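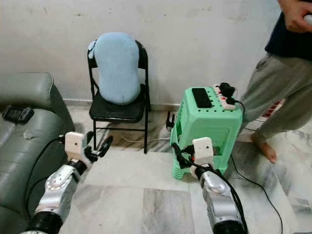

Ticket: Guest rooms lose internet connection every evening
Site: Clurkamgate House
Raised by: Maricica Tănase, front desk
Assigned to: Toshiko Kudo, Fenditz network support
Priority: Medium
Opened: 2 May 2023
Status: Closed

Original report

The Wi-Fi in the guest rooms on the second floor stops working in the evening. Guests say they are still joined to the network and the signal looks full, but pages won't load. Ground floor and first floor seem fine. It comes back by itself before breakfast. This started some time in March but was only now and then. Since last week it has been every evening and I have had to give refunds. I have turned the box in the second floor cupboard off and on again. That helps some people and not others.

Maricica

Reply from Toshiko Kudo

Thanks for the detail. A few questions before I look at the settings.

When it fails, does it fail for guests who have been connected all day, or only for people who have just arrived?
Does the desk computer on the ground floor keep working at the same time?
Has any equipment been added or moved on the second floor since the start of March?

Please leave the box in the cupboard switched on for now. Restarting it clears the log I need.

Reply from Maricica Tănase

People who have been in their room all afternoon are mostly all right. The ones who check in late have the trouble. One couple had one phone working and the other not, in the same room.

Desk computer is fine all evening.

The televisions were changed in March. The new ones are Kitetti and they go on the Wi-Fi. Nothing else that I know of.

Reply from Toshiko Kudo

That points to addresses running out. Every phone, laptop or television that joins the network is lent an address by the router. When there are none left, a new device can join the Wi-Fi and show full signal but has nowhere to send anything. Devices that already hold an address carry on as normal.

I have logged in remotely. The main router is the Danladi unit in the office. Findings so far:

1. The second floor has its own guest network, separate from the other two floors. I don't know why it was set up like that. It was done before we took over the contract.
2. The second floor network has a pool of 30 addresses.
3. Lease time is set to 24 hours, so a guest who leaves at ten in the morning is still holding an address until the next day.
4. At the time of checking (mid afternoon), 28 of the 30 were in use.

The other floors have a pool large enough that they would not hit this.

Could you tell me how many of the new televisions are on the second floor, and whether they stay plugged in when the rooms are empty?

Reply from Maricica Tănase

There are 6. They are on standby all the time, the housekeepers don't unplug them.

Reply from Toshiko Kudo

So those take six addresses permanently. The pool was probably only just big enough before they went in, which fits with it starting in March and getting worse as you got busier.

Changes made this afternoon:

Lease time on the second floor guest network cut from 24 hours to two hours.
Old leases cleared. Anyone connected may have noticed a short drop while their device asked for a new address.
Televisions given reserved addresses outside the guest pool.

I have not made the pool bigger yet. To do that I need to change the address range, and it sits right up against the range used by the card machines. I want to see the full settings for those before I touch it. Can you find the sheet the card company left? It should have a line marked "IP address" or "network settings".

Reply from Maricica Tănase

Last night was better but not perfect. One guest in room 23 had no internet from nine until he went to bed. Everybody else was fine. I asked him to turn the Wi-Fi off and on and he said he had done that three times.

I found the sheet. I've scanned it and attached it. The bottom is a bit faint.

Reply from Toshiko Kudo

Scan received and I can read all of it. The card machines use a fixed range and there is plenty of room above it.

On room 23: the log shows a device asking for an address over and over and being refused. The pool was not full then. The refusals come from a second device answering on the same network, and from its hardware address it is the old repeater that was meant to have been taken out when the cupboard box was fitted. It is still handing out addresses of its own. Whether a guest gets the right answer depends on which one replies first.

Could you look for it? It will be a small plug-in unit straight into a wall socket, most likely in the corridor or the linen room at the 23 end.

Reply from Maricica Tănase

Found it. It was behind the shelves in the linen room. It had a green light on. I have unplugged it and it is in the drawer at the desk.

Reply from Toshiko Kudo

Good. Please don't plug it back in, even as a spare.

I have moved the second floor guest network to a new range with 400 addresses. Lease time stays at two hours. Card machines were tested with the desk after the change and both took a payment and a refund.

I will leave the ticket open for a few nights.

Reply from Maricica Tănase

No complaints since. We were full on Saturday. The television in room 21 asked for the Wi-Fi password again but it was fine once I put it in.

Resolution

Cause: guest address pool on the second floor too small for the number of devices, with a long lease time. Second cause: old repeater left running and giving out conflicting addresses.
Action: pool enlarged, lease time reduced, televisions moved to reserved addresses, repeater unplugged by site.
Follow-up: merge the second floor guest network with the other two floors at the next planned visit. Collect repeater from front desk at the same time.

Closed by T. Kudo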